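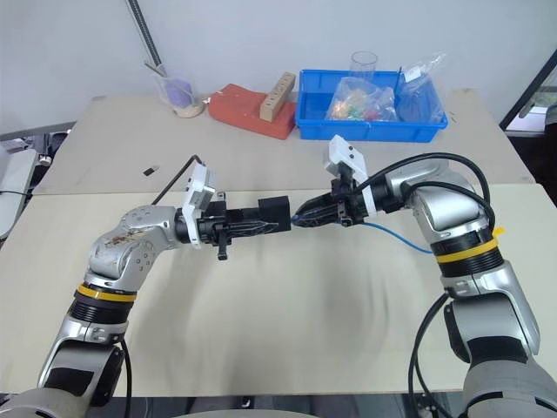 Ticket 134: reversing camera drops out, Tanum estate, Pravidach head unit. The customer reports a black screen with "No signal" when reverse is selected, mostly with the tailgate recently opened or closed. The fault has been on the car since December. The camera lead crosses from body to tailgate at the left hinge and needs slack at that point, a loose arch such as the black cable makes behind the wrist of the left arm, sloping down after the top of the curve. On this car the lead had been pulled straight and tied to the hinge bracket.

Status: Closed
Opened: January 2019
Site: Aquino, Urkolton workshop
Reported by: Yurani Huanca
Assigned to: Stepan Yatsenko

Yurani Huanca
Car booked in for intermittent loss of camera picture. Rear parking sensors work normally. Radio and phone connection work normally. Customer had a replacement tailgate fitted elsewhere after a car park knock. Head unit restarted by holding the power button, no change. No warning lamps.

Stepan Yatsenko
Stored codes read from head unit: one entry, video input lost, intermittent. Cleared. Selected reverse with tailgate shut, picture present. Opened and shut tailgate eight times with reverse selected and the parking brake on. Picture lost on the third and seventh. Code returned.

Head unit software is the current release. I have not reloaded it.

Abelardo Giraldo
Can we rule out the camera before ordering a harness? We had one last year with water in the housing and it gave the same code.

Stepan Yatsenko
Camera removed. Seal intact, no corrosion on the pins. Plugged in a known good camera at the tailgate connector, same dropout when the tailgate moves. Original camera run from a bench lead straight to the head unit, picture stable over 900 seconds. Camera and head unit are both good. Fault is in the lead between them.

Pulled back the rubber boot at the left hinge. Cable tie round the lead and the bracket, very tight. Outer insulation split next to the tie, screen partly broken, signal core still joined but stiff. Resistance along the core goes open circuit when the lead is bent at that point.

Ecaterina Anghel
Parts: the tailgate section is sold separately, no need for the full rear harness. The old part number has been superseded and the new one is longer by 400 mm. The extra goes inside the trim, above the lamp aperture. Do not coil it in the boot.

Stepan Yatsenko
New section fitted. Tie left off the hinge bracket, lead clipped at the two factory points only. Checked slack with the tailgate fully open and fully shut. Boot seated both ends, drain hole facing down. Repeated the tailgate test, no dropout. Code cleared and did not return after a road test.

Guide lines on the display were offset to the right after refitting the camera. Recalibrated from the service menu, needs ignition on and steering straight.

Yurani Huanca
Car collected. Customer advised that the other repairer's tie was the cause and given the old lead. Closing.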